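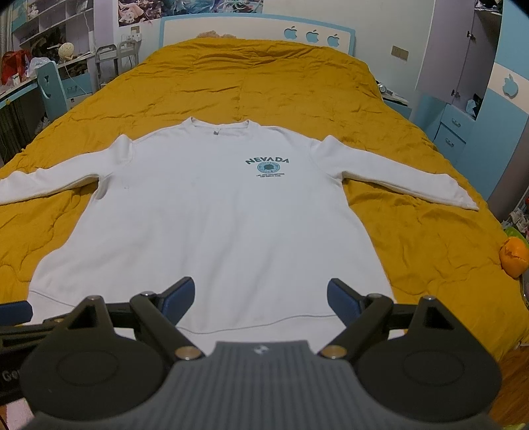 The letter from Ekgate came in November, in the same post as the seed catalog and a bill for the oil, and Fionnuala Moriarty read the other two first. She was seventy-one and had learned to take her surprises on a full stomach, so she made toast, and ate it, and only then slid the butter knife under the flap.

It was from Ultan Lenihan. She knew the handwriting before she knew the words, the way you know somebody's walk from the far end of a street. He wrote that he was well, that his hip was not, and that he had found the accordion.

She put the letter down and looked at the rain for a while.

Now, you would have to understand about the accordion. When they were both nineteen there had been a dance band called Wendisance, five of them crammed into a bread van with the shelves taken out, and they had played every parish hall between Plarkano and the sea. Ultan had the accordion and Fionnuala sang, and a big soft fellow by the name of Ó Briain drove the van and sold the tickets and kept the money in a cocoa tin. They once played to 600 people in a hall built for half that, with the windows open and children sitting along the sills. More often they played to a hundred, or to almost a hundred if you were generous and included the priest.

Then one night, coming home from somewhere, the back doors of the van had swung open on the hill road and the accordion had gone out into the dark. They walked up and down with a flashlight until four in the morning. Ultan said it didn't matter. He said it several times, and by the spring he had gone to Ekgate to work for his uncle, and there was no band anymore, and Fionnuala took the job at the school and kept it for the rest of her working life.

"It was in a shop window," the letter said. "I knew it by the burn on the side where your cousin left his cigarette. The man wanted far too much and I gave it to him. I would like to bring it over and play it for you, if you have a kettle and no objection."

She had a kettle. She went upstairs to see if she had an objection, which was where she did most of her serious thinking - sitting on the end of the bed with her shoes off, the house ticking around her. 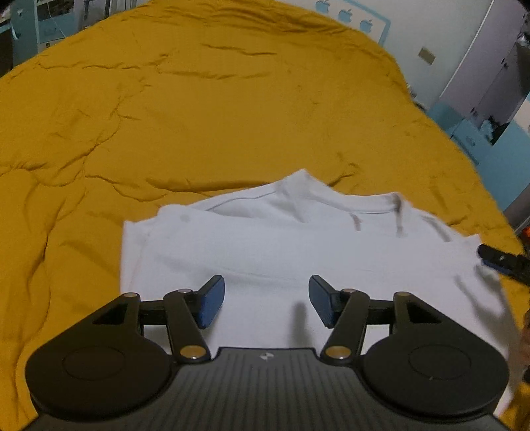

What bothered her was her voice. She had not sung in front of a living person in years, unless you counted hymns, and at hymns she only moved her lips and let the woman behind her do the work. A voice isn't like an accordion. You can't find it in a shop window with its burn mark still on it. She tried a line or two of the old waltz, the one they always finished with, and it came out thin and a bit scratchy, and then on the second verse it warmed up a little, like a car on a cold day.

She sang it through to the end. The dog came up to see who was there.

So she wrote back that same evening, three pages, most of it about the roads and which bus to avoid, and at the bottom she put that he might come whenever suited him and that she would expect him to remember the key.

He came on the afternoon bus, 15 minutes late, smaller than she had kept him in her mind, with the case held in front of him in both arms like a child being carried up to bed. They stood in the hall and were shy. Then he asked was that the same clock her mother had, and she said it was, and he said it was wrong then too, and after that it was easier.

They had the tea and they had the cake. He told her about his uncle, and his late wife, whom she found she would have liked. It was getting dark when he opened the case at last and settled the straps over his shoulders, wincing, and let the bellows take a long breath.

"G," he said.

"It was never G," said Fionnuala, getting to her feet. "It was D, Ultan Lenihan, and you always came in too fast."

He laughed, and found the D, and came in too fast.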